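The Cook Who Doubts the Recipe

Tien-fu Chien has been cooking for a living for most of his adult life, and he would like you to stop believing in the chicken. Specifically, he'd like you to stop believing in brined, air-dried, twice-rested roast chicken, the kind that fills food pages every winter and comes with a promise that you will never make it any other way.

"I've made it every other way," he says. "The other ways were fine."

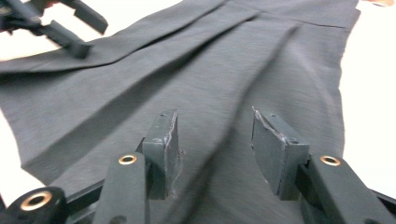
TUDWOOD, January 8, 2018

Chien runs the kitchen at Lò, a small dining room with a short menu and an oven he describes as "older than my opinions." His roast chicken is the dish people come for, and I'll admit I arrived with my arms folded. I have been told about a lot of life-changing chickens. Most of them tasted like chicken.

He didn't argue. He put a plate down and went back to peeling ginger. The skin was crisp, the thigh was juicy, and the breast was a little drier than the thigh, as breasts are. I told him so.

"Good," he said. "If you'd told me it was all perfect I would have thought you were being polite."

His method takes up one side of an index card. Salt the bird the night before, leave it uncovered in the refrigerator, rub it with a little oil, and roast it hot until the juices at the thigh run clear and a thermometer agrees. Then he leaves it alone for a while. There's ginger and scallion in the cavity, which he concedes does very little for the meat.

"It makes the kitchen smell nice. I've tested it with and without. In the meat, I can't find it. Maybe somebody else can."

He did the testing with Fidel Lucero, his old sous chef, who now teaches evening cooking classes at Sanbridge. The two of them roasted 11 chickens over one September, changing one thing at a time and tasting blind. Wet brine, dry salt, butter under the skin, breast side down, trussed and not trussed.

"Trussing lost," Lucero told me by phone. "Tien-fu was upset. He was proud of his knots."
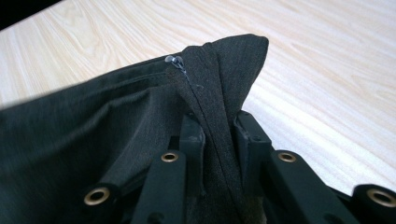 Dark fabric with a closed zipper, on a light wooden tabletop.

Lucero is the more cautious of the pair. Eleven birds, he points out, is not many, and they weren't all the same size. When I asked whether wet brining was really a waste of time, he wouldn't go that far. It made the breast juicier, he said, but he thought it also made it taste a bit watery, and two of his students had picked the brined one as their favorite.

"So who's right? I don't know. They liked it. I'm not going to tell them they didn't."

Where both men get short is on the subject of equipment. Lucero had been given a Closance roasting rack by a relative and used it for a month before going back to a bed of thick-sliced onions in a plain pan. Chien has never owned a rack. He thinks the onions taste better afterward than a rack does, and I couldn't fault him there.

I was less convinced by the sauce. It's made from the pan drippings, rice vinegar, white pepper and a spoonful of sugar, and Chien considers it the whole point of the meal. I found it sharp at first and then oddly sweet. He said I'd used too much. I tried less, and it was better, though I still preferred the chicken plain with a pile of greens.

He has also given up on the 40-minute rest that one of his early teachers insisted on. By then, he says, the skin has gone soft and everyone at the table has filled up on bread. He carves after 15 or so if he's at home and hungry.

"People write to me and say, what's the secret. I say salt it the night before. They don't like that. They want it to be harder." 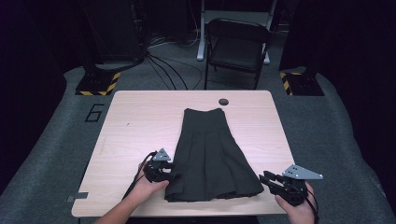
Can I skip the overnight salting if I only decide on chicken that afternoon?

Salt it as soon as you get it home and give it whatever time you have. Chien says two hours in the refrigerator still helps the seasoning, but the skin won't come out as crisp, so pat it very dry with paper towels before it goes in the oven.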